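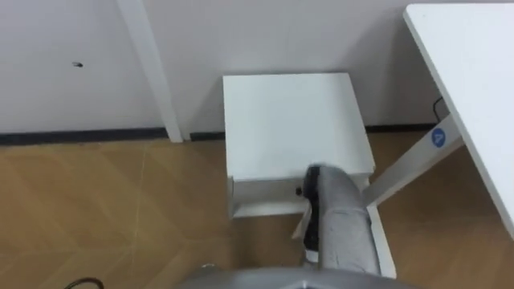

Why can't the robot just do what I tell it, asks Unai, right away, no rules? Fair question! Short answer: it can. It does. But somebody has to decide first what it's allowed to do, and how hard, and how close to you.

So. Robot rules. Quick version.

Rule one, the stop button. Every robot that works near people needs one. Big, easy to reach, and anyone in the room can hit it, even the new kid. Push it and the robot quits moving. You won't get in trouble for pushing it. Ever.

Rule two, go slow and go soft. A motor doesn't get tired and doesn't feel an ouch. So engineers set a limit on speed and a limit on squeeze. Drawers are a good test. Pinchy things, drawers! You've probably got a finger caught in one yourself.

Rule three is your job: keep out of the robot's reach. Stretch out your arm and turn in a circle, thats your reach. Robots have one too and it's often bigger than it looks.
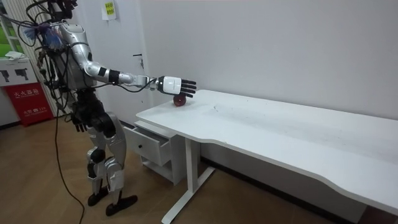

Tidy floors are a rule as well, and it's the one grown ups forget. Cables, bags, shoes, all of it. A robot on legs can trip, same as you, only it's a lot heavier when it lands. Look at the long black cable curving over the floor from the robot's waist. Before anybody walks near one like that they should know where it goes, and step over it, not on it. Practice objects should be small and simple too, like the little red one under the hand. No glass, no knives, no pets (yes, someone asked).

Who makes the rules? Groups of people from lots of countries sit down and argue about them, then write them in long documents called standards. Long and kind of boring. But they get checked and fixed when robots learn new tricks, so the rules you read in 2031 may not match the ones here.

Try it at home. Pick one person to be the robot, one to be the boss. Robot moves slow, counts to 10 for each job. Boss yells STOP. Did the robot freeze right away? If it took 2 more steps, thats too many, go agian.

Next time: can a robot say sorry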